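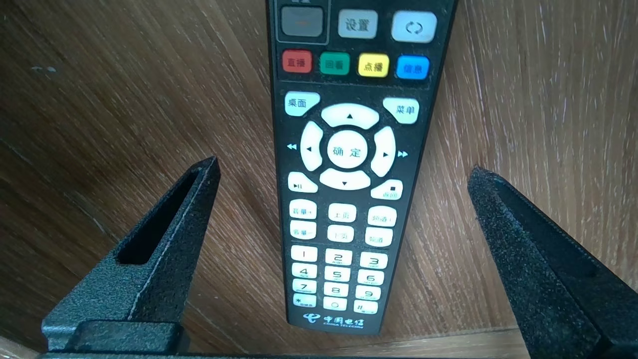

What is improvised music?

When you learn a song at school, somebody has already decided how it goes. The notes are written on paper, or the teacher knows them, and you try to play them in the right order. Improvised music is different. The musicians decide what to play while they are playing it. To improvise means to make something up at the moment when you need it.

You improvise already, every day. When you talk with a friend at lunch, you did not write down your sentences in the morning. You know many words, you listen to what your friend says, and then you answer. Musicians who improvise do the same thing with sounds.

Do they not plan anything?

Some groups plan a little. The group Ponance, for example, agrees before each concert who will start and who will finish. Everything in the middle is open. Other groups plan nothing, and they walk on the stage without knowing if the first sound will be loud or quiet.
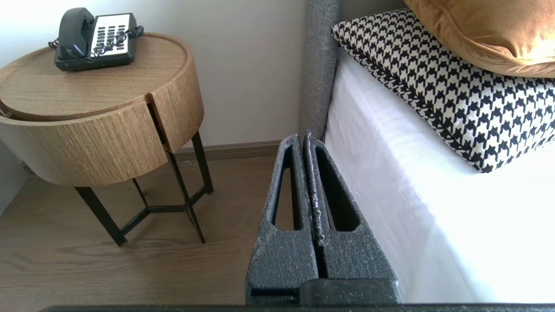 Even then, the musicians are not beginners who press any key. They have practised for many years. Eun-seong Yeo, who plays the keyboards in Ponance, practises one small thing for 30 minutes every morning. It can be a rhythm, or only the way to let a note become slowly quieter. On the stage she does not have to think about her fingers, so she can give all her attention to her ears.

What makes it electronic?

A violin makes sound because its string shakes the air. This shaking is called vibration. Electronic instruments start with electricity instead. Inside a synthesiser there is a part called an oscillator, and it makes an electric signal which goes up and down very fast. The signal travels to a loudspeaker, and the loudspeaker shakes the air. Then you hear a note.

If the signal goes up and down 300 times in one second, you hear a note a little higher than the middle of the piano. If it goes faster, the note becomes higher. If it goes slower, the note becomes lower. 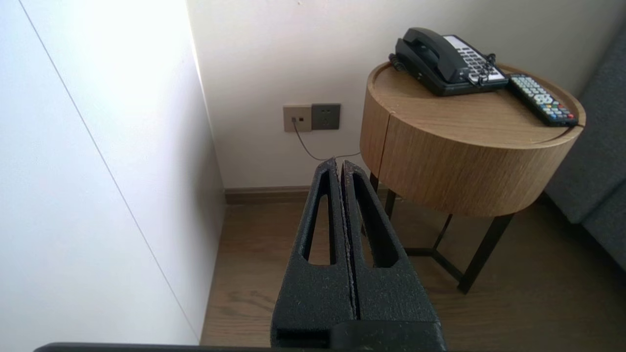
The player can also change the colour of the sound. A filter takes away some parts of it, a little like when you put a hand over your mouth and go on talking. An echo repeats the sound after a short time. A sampler records a sound and plays it again, perhaps backwards or very slowly. On their record Flullutum, Ponance put a spoon in a glass through a sampler, and it became as deep as a church bell.

Why do they listen so much?

If four people talk at the same time, you understand none of them. In a group it is the same. A good improviser often waits. In the piece called "Rantala", the drummer does not play anything for the first 2 minutes. When he comes in at last, it feels like a door has opened.

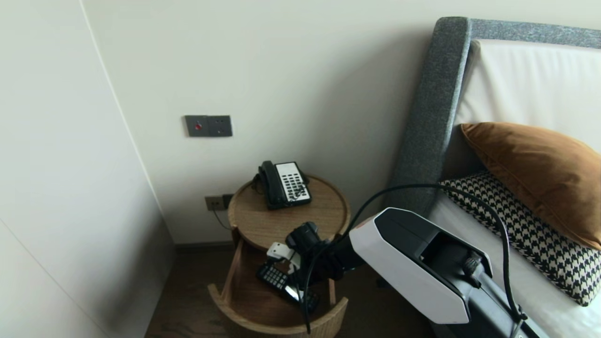
A telephone with a cord on a round bedside table.

Try it with a friend

You need two people and two things that make a sound. A ruler on the table is fine, or a box with rice in it.

1. Sit so that you can see each other.
2. Be silent and count slowly to five.
3. One of you makes a short sound. The other one waits, then answers.
4. Go on like this. After some time you may play together.
5. When you both feel that it is finished, stop and keep still for a moment.

Now do it again, but this time the answer must be very different from the question. If the first sound is short, make a long one.

Words to remember

Improvise: to make up music while you play it.
Oscillator: the part of a synthesiser which makes the signal.
Filter: a part which takes away some of the sound.
Sampler: a machine which records a sound and plays it again.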